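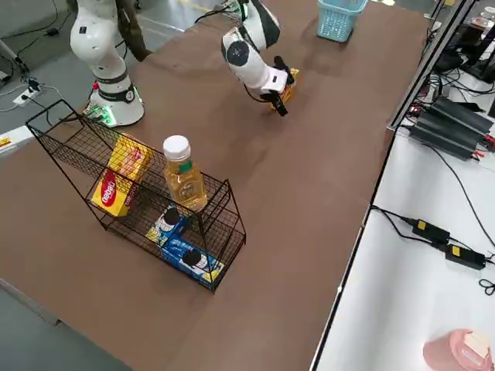

Gidstead Contra Dance, planning meeting minutes, May 12, 2018

3 comments | 100 shares

Present: Remedios Tiongson (running things), Kane Ellery, Saskia Harawira, Hemi Bright, and me, Ataahua Whitcombe, typing as fast as I can. If I got your words wrong, tell me and I'll fix them!

We started late, my fault, I had the agenda in my other bag. Last month's minutes were approved with one correction from Hemi: he said he would ask about the piano, and I wrote that he would buy the piano. Sorry, Hemi.

Money

Kane read out the balance, $3,362, after paying the April band and the hall. He'd like to keep enough in there to get through a bad winter, and everybody was fine with that. Saskia asked if we could finally give the callers more for gas, especially the ones who come over the hill to us. We went back and forth on this for a while (I lost the thread in the middle, I was hunting for a pen) and landed on a yes, starting with the fall season. Kane will work out an amount and email it around before we vote.

Door price stays the same. Students still get in for whatever they want to put in the box.

The floor

Okay, this took most of the evening. The floor at Tapsell Hall was too slick at the last dance. I slid into the side wall during a hey and so did a very nice man from out of town, who I hope comes back. The hall people have switched to a polish called Gelon and put it down the morning of the dance, which gives it no time to get scuffed up. Remedios has already talked to them and they're willing to do it earlier in the week if we send them our dates. She'll send the whole list through spring.

Hemi wants us to go back to sweeping the floor ourselves before we open the doors. Saskia remembers the old days of throwing down cornmeal and would like it on record that she is against cornmeal. It's on record.

We also talked about street shoes. We're going to try asking people at the door, nicely, to change into clean soft-soled ones, and Remedios will make a sign. I offered to draw the shoes.

Sound

The Drotis mixer is buzzing again. Kane thinks it's the cable, Hemi thinks it's the mixer, and they're going to get together at Kane's place and swap things out until the noise stops. If it does need replacing we'll bring it back next time with prices. For the next dance we can borrow the fiddle player's spare board, so please don't panic.

Saskia brought up the monitor for the caller. Two callers have told her they can't hear themselves when the band gets going on the last tune of the night. We'll move it closer and angle it up, that's free, let's start there.

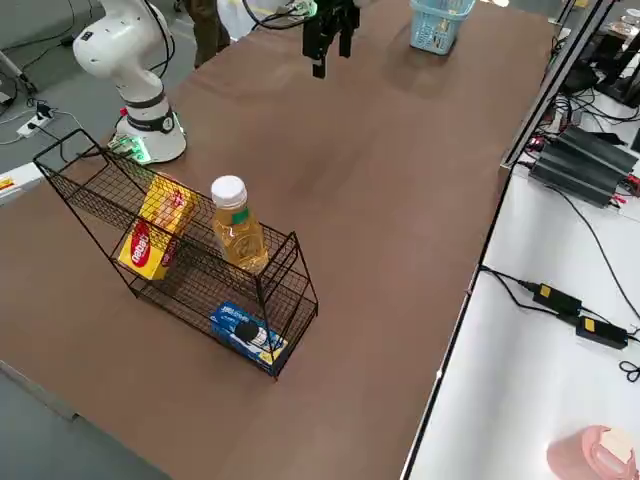
The long table, with the light blue basket up near the far end.

Beginners' lesson

I'm so happy with how these are going! The half hour before the dance has been full and people are staying after the break, too. What we need is more regulars in the lesson so the new folks have somebody to hang on to. Remedios asked each of us to come early at least every other time. I said yes right away and then remembered I work till six, so I'll trade with Saskia.

There was a longer talk about which calls to teach. Hemi would drop the swing from the first lesson and let people pick it up on the floor, because it makes some of them dizzy and they go home. I don't agree, the swing is the whole reason I stayed. Saskia suggested teaching a walking swing first and the faster one later for anybody who wants it. We'll try that next time and see what the caller thinks.

Flyers and the website

We had 300 flyers printed for the spring and they're gone, except for the ones in Hemi's trunk. Same number for fall. The green paper was hard to read under the streetlight by the bus stop, so we're going with cream. Remedios will check the dates against the list she sends the hall, please, please let's not have the two disagree like last year.

The website still shows the old parking map. I'll change it this week.

Potluck

The season ender is a potluck again, food first and then dancing. Bring a serving spoon with your name on it. Kane is doing his beans. We need somebody for plates and cups, so write to me if you can take that on. Please label anything with nuts.

To do

Remedios: dates to the hall, shoe sign
Kane: caller gas money, mixer with Hemi
Hemi: mixer with Kane, ask about the piano (ask!)
Saskia: move the monitor, talk to the lesson caller
Me: parking map, shoe drawing, flyer on cream paper

We'll meet again after the potluck, date to come by email. Saskia has the key.

Share this post | 3 likes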